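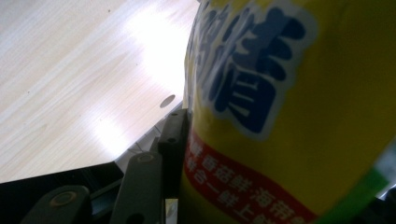

Gift Cards, Set Menus and Other Ways to Be Paid Before You Cook
Speaker notes, Kamran Orakzai
Independent Restaurants Day, Kelley, 14th July

Slide 1: Title

Wait for the coffee line to sit down. It won't all sit down. Start anyway.

Hello, I'm Kamran. I run the front of house at Rajput, on the river side of Kelley, next to the shoe repair place. We seat a modest number of people and feed them more than they asked for. My brother-in-law cooks. I do the part where you smile.

I've been asked to talk about gift experiences. By that I mean any meal somebody pays for in January and somebody else eats in the spring, having first lost the envelope.

(Ask: who sells gift cards? Who likes selling gift cards? Let the hands go down.)

Slide 2: What we used to sell

Our first gift card was a piece of card. I wrote the amount on it in pen and signed it. We kept a notebook by the register, and the notebook was the system. When the notebook got soup on it, the system got soup on it.

The trouble with a dollar amount is that it's a terrible present. The person opening it can see exactly what you spent. They come in, they do the math on the menu, and they go a little under so they don't have to get their wallet out. Then they ask if they can have the change as another card. Of course they can. I have issued a card for the price of a naan.

So we stopped selling money and started selling dinners. Same cash in the drawer. It reads very differently at a birthday.

Slide 3: The three we tried

Go quickly here, people photograph this one.

The Long Lunch. Set menu for two, midweek, with tea and something sweet. Sold well from day one. Daughters buy it for their mothers. The mothers come with a friend and don't bring the daughter.

The Spice Evening. A class and a supper. You learn to make three things and eat six. Very popular with couples, one of whom wants to be there.

The Chef's Corner. You sit near the kitchen and my brother-in-law comes out and talks to you about each dish. We pulled this after one season. He is a wonderful cook and he doesn't like being looked at. He started sending the dishes out with a note.

(If there's a laugh, take a drink of water. If there isn't, take a drink of water.)

Slide 4: The numbers, such as they are

Last year we sold 531 gift experiences. The restaurant had 1,454 bookings on the quiet weekdays over the same period, and gift meals were a good part of what made those days worth turning the lights on for.

Please don't write down 531 as a target. We're on a street with a parking lot. If you're up a flight of stairs behind a bank, your number is your number.

What I'd rather you wrote down is the timing. We sell most of them in the weeks when everyone is frantic, and we serve most of them when we would otherwise be folding napkins for something to do. You get to steer that. Ours say "Monday through Thursday" on the front, in the same size type as the name of the restaurant. Put it in small print on the back and you will be having a conversation about it at eight o'clock on a Saturday, with a line at the door.

Slide 5: Wording

Read this one out slowly.

Say what they get. "A three-course lunch for two, with tea." People don't know what a journey is when it's on a menu. We had "a culinary journey" on the website for two years and a man called to ask if we picked him up.

Say what they don't get. Drinks not included, if drinks are not included. I know it looks mean on a nice card. It looks a lot meaner on a bill.

Say what happens with allergies. We ask for them at booking and again at the table. The giver fills out the order form, and the giver has no idea. I've had a card marked "no dietary needs" presented by a lifelong vegetarian, whose own son bought it.

Check your state's rules on expiration dates before you print anything. I'm not a lawyer. I can tell you that whatever date you print, a person will arrive the week after it with a very good story. Decide now what you're going to say to them. We say yes. It costs us a lunch and they tell the whole street.

Slide 6: The table itself

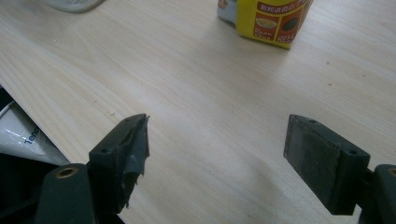

Light wood tabletop, a few crumbs.

This slide is about reset time. A gift lunch runs longer than a regular one. They're on an outing. They've dressed for it. They will order the second pot of tea and they'll want it hot, and they'll look at the dessert as though it might be taken from them.

We used to book the next party in ninety minutes later, which meant me standing near them with a cloth, breathing. Now a gift booking holds the table for the whole lunch service. If you can't afford to do that, don't call it a treat.

Wipe down, then sit in the chair yourself and look along the surface toward the window. You'll see what you missed. Everyone on my staff thinks this is a fussy habit and every one of them does it now.

Slide 7: Software

I get asked about this more than I get asked about food.

We take bookings through Plalico, and the gift side runs on Nellow. They were not designed to speak to each other and they don't. Each morning somebody copies the day's voucher codes across by hand. It takes less time than complaining about it, though we do both.

Things I'd ask any provider before signing:

Who holds the money between the sale and the meal?
What do you charge if it's never redeemed?
Can I change the wording myself, or do I have to email a person?
What does the customer see when the code is typed in wrong?

That last one matters. Ours used to say INVALID in red capitals. You try handing that back to somebody's grandfather.

Slide 8: Packaging

Keep it brief, we'll be running over.

Email is fine, but offer something to wrap. Half of these are bought the night before, and the other half are bought by people who want to hand over an object. Ours goes in a plain envelope with a little twist of cardamom sugar. We tested a box. The box cost more than the tea, and it didn't fit through a mail slot, so it sat on porches in the rain looking like evidence.

Don't promise anything personalized that you have to finish by hand in December. I piped names on shortbread one year. There are a great many ways to spell Kaitlyn.

Slide 9: If you do one thing

Pick your slowest service. Build one meal for it, for two people, at one price, with the tea included. Put it on a card that a tired person can read. Sell it for 5 weeks and see who turns up.

Questions

(Likely ones, from last time.)

Tips: we add nothing to the card. We do tell the giver they can add one at purchase. Plenty do.

Refunds: yes, to the person who paid. Never to the person holding it, however sad the breakup.

Will my brother-in-law do a class at your place: no.

Leave the sample cards on the back table. Take the stapler home this time, it's the restaurant's.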